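Chapter 4
Collecting Demonstrations

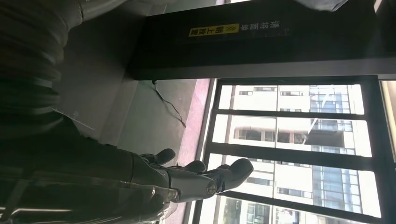 4.1 What counts as an example

A learning system for manipulation is trained on recorded attempts at a task. Each attempt is called an episode. An episode holds a stream of images, the joint positions of the arm and hand at each time step, and the commands sent to the motors. It also carries a short text label that states the task. Chapter 3 treated these streams as given. The present chapter deals with how they are obtained and how they are checked before training.

The view from a wrist-mounted camera differs from the view an operator has. The fingers take up a fixed part of the image, while the room turns around them as the wrist turns. A window may lie on its side, and daylight behind the glass may wash out part of the picture. A model trained only on upright, evenly lit images will do poorly on such input. The training set must therefore include the wrist angles and lighting that the robot will meet in use.

4.2 The Rallomden set

Most of the exercises in this chapter use the Rallomden set, which contains 3000 episodes recorded by teleoperation. An operator moves the robot directly, and the recording software, Midine, stores every stream against a single clock. The set covers 17 tasks. No episode is longer than 60 seconds. Longer tasks were split at points where the hand was open and at rest.

Two kinds of episode are kept:

Complete episodes, in which the goal state named in the label is reached.

Recovery episodes, in which the operator makes an error, corrects it, and then reaches the goal state.

Failed attempts are stored in a separate directory. They are used in Section 4.6 to train a success classifier and should not be mixed with the demonstrations.

4.3 Time alignment

Camera and joint data rarely arrive at the same rate. Midine assigns each image the joint reading nearest to it in time - no interpolation is done at this stage. If the gap exceeds 2 control steps, the image is marked invalid. The reader should confirm that invalid images are dropped before computing any action statistics, as even a small number of them will shift the mean.

Alignment errors are hard to find by looking at single images. A more useful check is to plot finger joint angle against time and compare it with the video at the moment of first contact.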